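To: floor-automation list
Date: Mon 10 June
Subject: Re: Re: Cell 6 and what happens to the bench operators

> The Ruiz-Ortega people told us in the walkthrough that the cells
> would take over the drawer and sorting work and that the bench
> group would be "redeployed." I asked what that means and did not
> get an answer. I have been on kitting for nine years. Setting up
> a tote takes me under a minute and I do not need two arms on a
> rail to help me do it. What I want to know from the automation
> side is: (1) who sits at the cell and what are they paid, (2) is
> the cell's output being compared to ours, and on what basis, and
> (3) who gets called when it stops. Please answer on the list and
> not in a hallway.

Replying on the list as requested. I work on the automation side at the Gatby building. I don't set pay or headcount, so on part of (1) I can only report what is written down. I have tried to keep what is decided separate from what is being discussed.

On (1). The cell position is posted as "cell operator" and it is a bench grade plus one step. The step is in the posting. What is missing from the posting is any statement about people who don't want the job. I raised that with the site office and the reply was that bench kitting stays open through July, with a staffing review after that. I have no information on what the review will consider. If you want that in writing before July, the request should come from the bench group, and I will add my name to it.

The job itself is different from the bench job in ways the posting does not describe. Most of a shift now goes to running the arms by hand through a task, resetting, and running it again. Target is 200 recorded runs per shift. Last week the best shift reached 113. The gap is nearly all reset time, which the target did not include. I have asked for reset to be counted as work, and for the target to be withdrawn until it is.
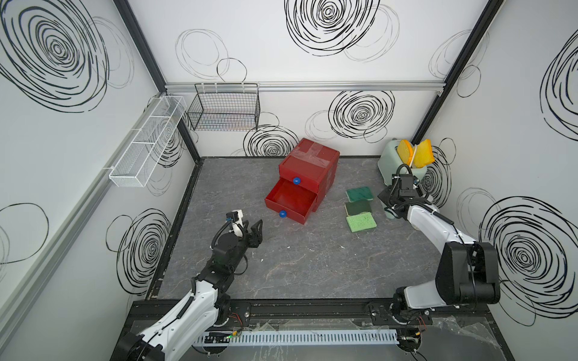
Reset is the part I would most like bench people to have a say in, and it has been handled badly so far. The procedure we got from Cisteck assumes one operator, one task, and a fixed starting layout. In practice we change tasks several times a shift and every change means a different set of objects and a different layout. For the drawer task somebody has to put the cabinet back against the rear wall, set the drawers to the starting position and lay out whatever goes with it. With the cabinet, three sponges and the toaster all on the floor of the cell, a reset means reaching in past two arms, and the sponges have to go down separated, because the grippers do badly with anything stacked. An experienced kitter will see the problem right away: the layout was drawn up for the arms, and the person doing the reset was left out of it. Reach distance, order of placement and where the parts are stored between runs are all bench questions. None of them was put to the bench.

Two specific changes I have proposed:

a. Store the task objects outside the cell in labeled totes, one per task, packed in placement order. This is kitting. It should be credited as kitting and done by kitters.

b. Arms parked and drives off before anyone reaches in. At present the written procedure says "paused," which leaves the motors powered. I consider that wrong and have said so. Until it is revised, please use the full stop. It costs time on each reset. Take the time.

On (2). Yes, there is a comparison, and the basis is poor. The report sent upstairs used 900 picks from the cell and set them against bench totals for a comparable period. The cell picks were all from one task with known objects in known positions. The bench totals include mixed orders, damaged packaging, short counts and rework. The report also dropped any cell run where an operator had to step in, and logged those as "assisted" in a separate table. Put the assisted runs back in and the cell is well behind the bench. I sent a corrected table to the same distribution. It has not been acknowledged, and I will post it here if nothing comes back this week.

I would also caution against arguing only from speed. The cell will get faster. If the case for keeping bench work rests on being quicker than the arms on a single simple task, that case has an end date. Exceptions are a stronger argument. The bench handles items that do not match the order sheet, and the cell has no provision for them beyond stopping and waiting for a person.

On (3). Current call order when the cell stops:

1. Cell operator clears the fault if it is on the short list taped to the panel.
2. Shift lead.
3. Automation on-call (my group).
4. Tovo service line, for faults in the arm controllers only.

Step 2 is not working. Shift leads have had no training on the cell and are being asked to sign the fault sheet anyway. I have told them they can decline to sign and call us directly. The training is around 6 hours. It has been approved but has no date, and the hold-up is floor coverage, so it is a scheduling matter and can be fixed.

Please don't clear faults that are not on the short list, even if you have watched one of us do it. Several of those steps bypass a limit, and the sheet does not record who did it.

Still open from my side: pay during training for bench staff who try the cell and go back, whether the step is kept if they do, and who owns the layout drawings. If you have other items, reply under this subject so they stay in one thread.

Automation, Gatby building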